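Tondada Robotics Club Handbook
Section 8: Setting up and running the sideboard scene in the simulator

Last updated September 15, 2022
Maintained by Tsung-han Yau

Before you start

Welcome to the part of the handbook where you finally get to drive an arm! If you've worked through Section 7 you already have the simulator installed, a club login and a folder called tondada-work in your home directory. If any of those is missing, go back and sort it out first. The steps below assume all three and they fail in confusing ways otherwise.

The sideboard scene is the second of our practice rooms. The first one (the plain table, Section 7) is for learning the controls. This one is for learning to pick things up when they have awkward shapes and sit close to one another. It's also the room we use for the December challenge, so time spent in it now will pay off when the clock is running.

You will need:

A laptop with the simulator installed, plugged into power
A mouse with a scroll wheel (a trackpad works, but you'll be grumpy by the end)
A game controller, if you want to drive by hand
The scene file ukham_room and the object pack tai_curios, both on the club drive
Your logbook

Note: The club laptops are labelled on the lid. The older ones run the scene in low detail by default. That's fine for practice and your scores will still count.

8.1 Loading the room

1. Close anything heavy that's running in the background, especially video calls.

2. Copy ukham_room and tai_curios from the club drive into tondada-work. Copy them, don't open them from the drive. Two people saving to the same scene is how we lost a whole afternoon of layouts last season.

3. Start the simulator and choose Open Scene from the first menu. Pick ukham_room. The room loads with its floor, walls and furniture, and the arm parked in its home position.

4. Choose Add Objects, then tai_curios. A list appears on the right-hand side.

5. In the box marked Layout Seed, type 51. This is the club's practice layout. Everybody uses it for their first session so we can compare notes and help each other out.

6. Press Place. The objects drop onto their surfaces and take a moment to settle. Wait until the status light at the bottom of the window goes green.

7. Save the scene under your own name before you touch anything else.

Caution: Don't press Run while the objects are still settling. The physics will try to do both jobs at once and you may find your coral in the next room. It's very funny the first time, but you'll have to start again from step 3.

8.2 Checking the arm

Do this every session, even if you were the last person to use the laptop. It takes a minute and it catches most of the problems people bring to the help table.

1. Click once on the arm to select it. Its outline should brighten.

2. Open the Joints panel. Move each slider a little in both directions and watch the arm follow. If a joint doesn't move, check that its lock box is clear.

3. Press Home. The arm should return to its parked position without touching the furniture.

4. Open the Gripper panel. Press Open, wait, then press Close. The two fingers should move together and meet in the middle. If one lags behind the other, reload the arm from the Tools menu.

5. Set Finger Force to 20. That's the club setting for curios. You can change it later on, and you'll want to, but start there.

6. Set Speed to Slow. Yes, even you.

Note: The force number has no unit. It's a scale we made up for our own settings file, and it won't match anything you read in a textbook or see on a real gripper.

8.3 Setting up your views

You can run up to four views at once, though most people settle on two. A high view helps you plan a route and a close one helps you line up the fingers.

1. From the View menu, choose New View and then Free.

2. Hold the right mouse button and drag to swing around the room. Scroll to move in and out.

3. Find an angle where you can see both the gripper and the surface below it. Looking along the length of the cabinet works well for judging height. Looking across it is better for judging left and right.

4. Press Pin when you're happy. A pinned view stays put even when the arm moves.

5. Repeat for your second view.

Caution: Near objects look enormous when the view sits low over the cabinet, and it's easy to think you have less room than you do. Check any tight-looking gap in your second view before you decide on a route.

8.4 Your first pick

Now the good part! We'll go for one of the small curios at the far end of the cabinet. They sit in a cluster, so the trick is to get the fingers down between neighbours without knocking the lot over.

1. Choose your target by clicking it in the object list. Its name will show in the status bar.

2. Raise the arm to the Travel height. There's a button for this under the joint sliders. Travel height clears everything on the cabinet in layout 51.

3. Move the arm across until the gripper is over the target. Use small taps on the controller stick, not long pushes.

4. Turn the wrist so that the fingers will come down on the narrowest part of the target. Look for a gap on each side before you commit.

5. Open the fingers only as far as you need. A wide-open gripper takes up a surprising amount of space at the joints, and those joints will bump things you weren't even looking at.

6. Lower the arm in short steps. Stop after each one and check both views.

7. When the fingertips are level with the middle of the target, stop and close.

8. Watch the contact light. One blink means one finger is touching. Steady means both are.

9. Lift by a small amount and wait. If the target stays put in the fingers, carry on up to Travel height.
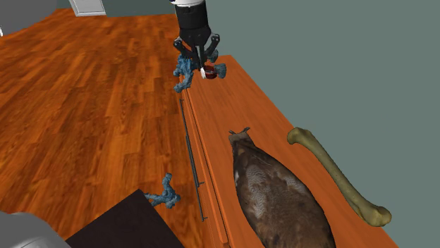 Take your time over steps 5 and 6 in particular. Most missed picks in the club logs come down to fingers that were opened too wide or lowered too fast, and both are easy habits to fix early. If you nudge a neighbour, keep going. A nudge costs you points in the challenge but it doesn't end the run, and learning to recover is half the fun.

Once you can lift one small curio cleanly, try these:

Pick the same object from a different wrist angle
Pick something with branches, like a coral, by one branch and then by its thickest part
Try the long bone, first near the middle of the shaft and then close to one end
Pick with only one view open (harder than it sounds)

Note: The big feathered piece is there as an obstacle in this exercise. Go around it or over it. People always ask whether they can try to lift it, and the answer is yes, in your own saved scene, after you've logged your practice runs.

8.5 Putting things down

Everyone practises picking and forgets about placing. Placing is worth the same number of points!

1. From Travel height, move over an empty stretch of the cabinet top.

2. Lower in short steps, the same way you did for the pick.

3. Stop when the contact light flickers. The flicker means the object has met the surface.

4. Open the fingers slowly. A quick release can flick a light object sideways.

5. Raise straight up before you move across. If you drift sideways too early, a finger may catch the object and drag it along.

6. Wait for the green status light and log the result.

Caution: Keep clear of the front edge. Rounded objects can roll, and anything that lands on the floor counts as a drop, even if it was already standing by itself when it went over.

8.6 Logging your runs

Write up every run, good or bad. The bad ones are more useful to the rest of us. For each one, put down the layout seed, target, finger force, wrist angle and what happened, in a sentence or two. "Left finger touched the piece beside it on the way down, turned the wrist a bit and got it second try" is perfect. "Failed" is not much help to anyone.

Save a replay if something odd happens. Press Replay, then Keep, and give the file a name that other people will understand. The shared replay folder has some real beauties in it, including the famous Erkeo run, where our team from the Erkeo campus stacked two corals by accident and then couldn't do it again for the rest of the term.

8.7 If something goes wrong

The objects fall through the cabinet
The object pack was loaded before the room. Close the scene and start again at 8.1, step 3.

The arm shakes when it touches something
Finger force is too high, or the arm is pushing into the cabinet. Raise it a little, lower the force and try again.

The gripper closes but the object slides out
You're probably holding it too near the tip. Open, go down one more short step, and close again.

The colours look flat or the shadows are missing
The laptop is in low detail mode. It makes no difference to the physics.

The clock shows 1986
The laptop battery ran right down and the clock has reset. Connect to the network, let it correct itself, then restart the simulator. Don't log any runs until it's fixed, or they'll be sorted to the very bottom of the list and we'll never find them.

The arm won't move at all
Check that you pressed Run. Then check that the controller is switched on. Then come and find Tsung-han at the help table, and bring the laptop with you.

Next: Section 9, Writing your first pick script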